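Deltcombe Residents' Services, laundry advice, 1/4. Denim should be folded with the back pockets facing out, so that the stitching lies flat.

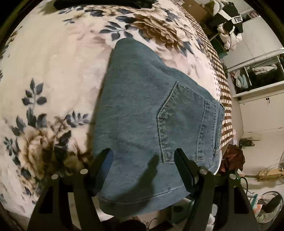
Kusum Sachdeva asks whether jeans may be hung instead. They may, by the waistband, if closet space allows.

2/4. Before folding, please inspect the seams and hems. Frayed denim may be left at the mending desk until 5th March.

3/4. The desk accepts 2 garments per resident.

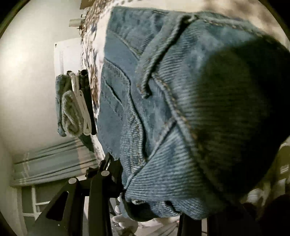 Blue denim with tan stitching and some fraying.

4/4. Inquiries should be addressed to Jyoti Uniyal.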